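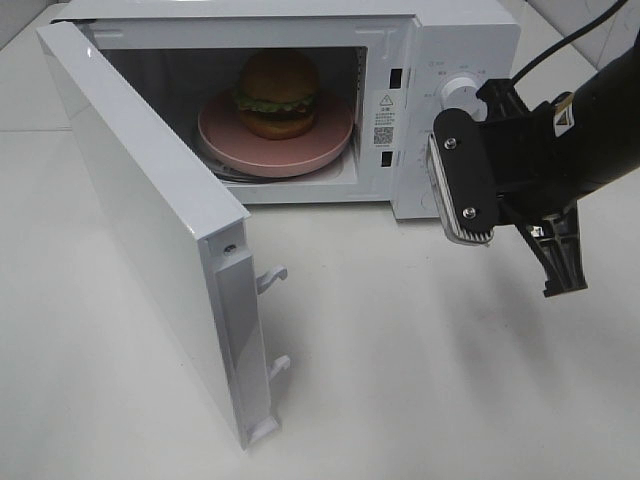 A toy hamburger on a pink plate, in the microwave oven.

Open day at the Bramik toy works, Mumolthorpe

I went to Mumolthorpe by the early train from Zirkham, which takes a little more than one hour and follows the river most of the way. The toy works opens its doors to visitors once a year, in July, and I had wanted to go for a long time. As a child I had a wooden grocery shop with Bramik fruit in it, and my brother still has two of the pears.

From the station it is a walk of fifteen minutes, first through the shopping street and then along a canal without water. There are signs for the works, but the last one is behind a tree and I passed it. A man washing his car sent me back. The gate is green and quite small, and behind it there is a yard with old lime trees where the tables for coffee were standing.

The groups are of 13 persons and each has its own guide. Ours was led by Austra Kivi, who started in the paint room when she was nineteen and now looks after the pattern archive. She speaks softly and one has to stay close to her, especially in the turning shop. We received ear protection at the door, in a basket, and gave it back at the other end.

The turning shop is the oldest part. It is a long brick hall with windows in the roof, and it smells of beech and warm oil. The beech comes as square rods, already dried, and the lathes make from them apples, eggs, the bodies of small bottles, and the round handles for the doll carriages. I had imagined that each apple is made by a person with a chisel. This is so only for the first ones of a new shape. After that a steel knife is ground with the outline of half an apple, and the lathe presses it slowly against the wood. On a good day they make 2,000 pieces of one shape. Then the knife is changed, which takes the whole morning, and so they prefer to stay with one shape for a week. When we visited it was the week of the lemons.

I asked what happens with the shavings. They go through a pipe under the floor to the boiler, and in winter they heat the paint room and the offices. In summer there are too many of them, and a farmer takes the rest for his horses.

The second hall is the drying and painting. It was added later and has a low ceiling, and we had to go in one line. The lemons lie first in a drum with wax and turn there until they are smooth. Then they are put on pins, in trays, and go through the yellow paint. Two coats, with a night between them. The leaves and the small dots are still done by brush. Hawi Yimer was at the table by the window and let us look for as long as we wished. She holds the brush almost upright and turns the lemon, and her hand stays in the same place. One of the children in our group asked whether she gets bored. She answered that the strawberries are boring, because of all the seeds, but lemons are a holiday.

We were permitted to try it ourselves on pieces with faults. My leaf became too thick and ran down on one side. I have it now on the kitchen window.

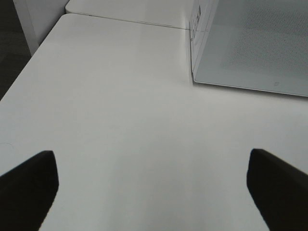 After the paint room we went up an iron staircase to the archive, which for me was the best part of the day. The works is 122 years old, and from the beginning they have kept one piece of each thing that was ever sold. There are 3,926 pieces in the catalog. They are in flat drawers, like the drawers for maps, with a number on a paper tag. Mrs. Kivi opened five or six of them for us. In one there was only bread: rolls, long loaves, a braided one, slices with a brown edge. In another there were fish, which sold badly and were given up after two years. I found them very beautiful, gray with a thin silver line.

What interested me most was how the food changes with the years. The oldest drawers have hams, cabbages, a sugar cone and a goose. Later there are bananas and cans, then a frozen dinner in a small painted tray, and in the newest drawers pizza and sushi. Mrs. Kivi told us that children want to play with what they see on the table at home, and grandparents want to buy what was on the table when they were small. The works has to serve both, and the cabbage is therefore still in the program. The goose is not.

She also explained the question of size, about which I had never thought. A toy apple is smaller than an apple, but a toy pea cannot be smaller than a pea, or it may not be sold for young children. So the peas are painted on a pod and do not come out. There are rules for paint also, and for the strength of the glue, and a piece from each batch is pulled, dropped and put in water before the batch leaves the house. We did not see this part, as it is done in another building.

The tour took nearly two hours, although the leaflet says ninety minutes. Afterward there was soup and cake in the Holloway room, a former packing hall with the names of the old delivery towns painted on the beams. Zirkham is there, next to the door, with one letter wrong. The soup was good and not expensive. I sat with a couple who repair dolls' houses and had come for the second time, mainly for the factory shop.

The shop is in the former stable. It opens at noon and by half past twelve the boxes with second quality were almost empty, so if you go for this, please take the morning tour and do not eat first. Second quality means mostly small faults in the paint. I bought a bag of mixed vegetables for my niece and a goat cheese with one slice cut out. They do not take cards.

Some practical notes. The entrance is free but one has to reserve a place by telephone, and in the last days before the open day the line is often busy. The turning shop and the paint room are on the ground floor and can be visited with a wheelchair. The archive cannot, but one may ask at the gate, and they will bring a few drawers down to the Holloway room. Dogs have to wait in the yard. It was very hot under the roof windows, and I would take a bottle of water the next time. Photographs are allowed everywhere except at the design desk, where the pieces for the coming year are lying under a cloth.

For the way back I took the later train, as the earlier one leaves before the cake is finished. There is a second way to the station, through the park behind the works. It is longer by ten minutes, but it has shade, and there is a pond with a bench.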